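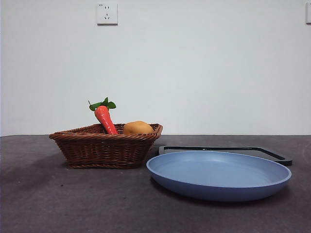
Wicker basket with toy carrot, blue plate and black tray, set out on the gray table.

The Kornard tabletop kit is sold to schools, small laboratories and private individuals who wish to teach a robot arm simple household tasks. I purchased the standard package in September and have used it in the evenings since then. The following is my assessment after 500 attempts, recorded in a notebook and checked by my colleague Fatima Potgieter, who owns the same kit.

The package consists of the arm, a two-finger gripper, a wrist camera, the control software and a printed manual. Toy food and dishes are not supplied. The manual recommends light objects with a clear outline, and it advises the owner to begin with no more than two items in a container. A plastic carrot is a sensible choice for a first lesson, as the leaves and the body call for quite different grips. I have had less success with rounded shapes, which tend to roll when the fingers close unevenly.

Setup required one full evening. The calibration routine asks the owner to touch the fingertips to a series of points on the table, and an error at this stage affects everything that follows. I repeated the routine twice before the results were acceptable. Owners who change tables should expect to do the same.

The wrist camera is the strongest part of the product. It gives a close view of both fingertips and of whatever lies under them, and this makes it possible to correct an approach before contact. White dishes remain a difficulty. Under a strong lamp the inside of a bowl becomes so bright that the curve of the surface is hard to judge, and the exposure setting is buried in the third menu of the software. I would ask Kornard to move it to the main panel.

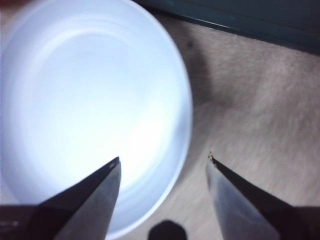

Support and Warranty

The kit is covered for 300 days from delivery. I wrote to the support desk on two occasions. Refilwe Hlongwane answered both letters in full, and the second reply included a corrected page for the manual, where the gripper force table had been printed with two columns exchanged.

The optional Dumerar lesson plan provides 40 exercises by subscription. The early ones are well written. The later ones assume a second arm, and the order page should state this plainly.

I intend to keep the kit and to let the lesson plan lapse. A further report will follow once I have completed 100 attempts with the new fingertip pads, which were ordered on 20 March 2020 and have not yet been shipped.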